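# Urneo, mon petit carnet de règles de jeux de cartes

Salut ! Urneo, c'est un dossier de fichiers texte où je range les règles des jeux de cartes auxquels on joue chez moi et chez les copains. J'ai commencé en juillet, un soir où on s'est disputés sur le comptage des points à la belote (encore), et maintenant il y a 139 fiches. Certaines sont très propres, d'autres tiennent en trois lignes, je l'avoue.

## Ce qu'il y a dedans

Chaque fiche porte le nom du jeu, le nombre de joueurs, la donne, le déroulement et les variantes que je connais. Pour les jeux de plis, j'ajoute l'ordre des atouts, parce que c'est toujours là que ça coince ! Les jeux à mise ont leur propre dossier, avec des jetons et jamais d'argent.
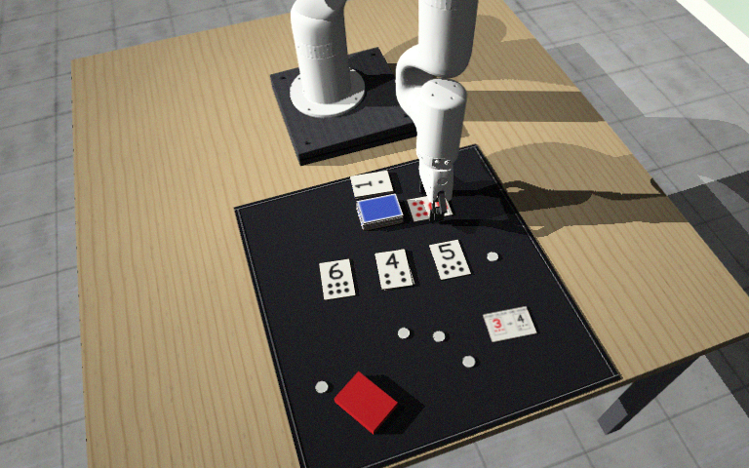

## Comment s'en servir

1. Téléchargez le dossier et ouvrez `sommaire.md`, tout part de là.
2. Cherchez par nombre de joueurs (de 2 à 11, mais au-delà de huit il faut deux paquets et beaucoup de patience).
3. Imprimez la fiche en A5, elle tient presque toujours recto verso.

## Ce qui manque

Le tarot à cinq est à réécrire, j'ai mélangé deux façons d'appeler le roi. Et la fiche du Figueroa, une réussite qu'on m'a apprise en vacances, n'a pas de fin correcte : si vous la connaissez, écrivez-moi, ça me ferait vraiment plaisir !

## Licence

Copiez, corrigez, partagez. Un petit mot pour citer Urneo et je suis ravi.

Projets récents

- Cluruvov : feuilles de score à imprimer
- Wideo : mélanges et coupes, pas à pas
- Urneo : fiches pour les enfants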